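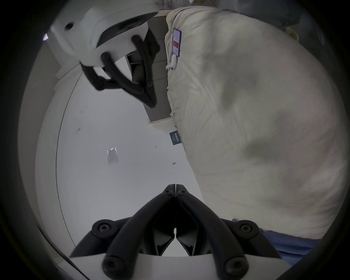 Antes de doblar nada hay que decidir qué hacer con el edredón, que en el dormitorio Kandusthorpe ocupa siempre más sitio del que le corresponde. Apártelo entero, sin intentar doblarlo sobre la marcha. Si tiene dudas sobre el lavado, busque la etiqueta cosida en la costura: es un rectángulo morado y blanco con un bloquecito rojo, y lleva años esperando a que alguien la lea. Mire también qué asoma por debajo del bulto; un trozo de tela azul puede ser la camiseta que daba por perdida.

## 4.1 Doblar sobre la cama

La cama Kandusthorpe de 168 cm sirve de mesa con la bajera puesta.

1. Alise la sábana por el centro. Las arrugas de las esquinas no molestan a nadie y pueden quedarse.
2. Extienda la camiseta y doble a lo largo hasta obtener una tira estrecha.
3. Pase la mano de un extremo al otro — una vez, sin ensañarse. Es normal que alguna punta sobresalga.
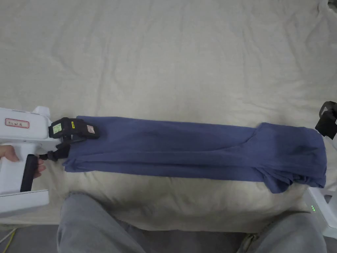 4. Doble la tira desde un extremo hacia el otro y guarde el paquete en el cajón Tikura.

**Nota.** El cajón Tikura mide 80 × 80 cm. Caben muchas camisetas dobladas y sorprendentemente pocas hechas una bola.

**Precaución.** No use el borde superior del cabecero como estantería. Los cartoncitos se dejan allí «un momento» en febrero y en verano siguen en su puesto.

## 4.2 Si hay que volver a empezar

Una camiseta arrugada sobre la cama no es una avería. Localice el cuello redondo, oriéntelo hacia arriba, estire el cuerpo y vuelva al paso 2.

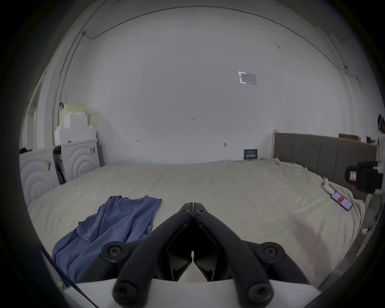
Zineb Filali sostiene que conviene doblar la ropa antes de hacer la cama, porque después a nadie le apetece estropear la sábana lisa. El manual lo admite como variante.

5. Devuelva el edredón a su sitio y estírelo desde los pies.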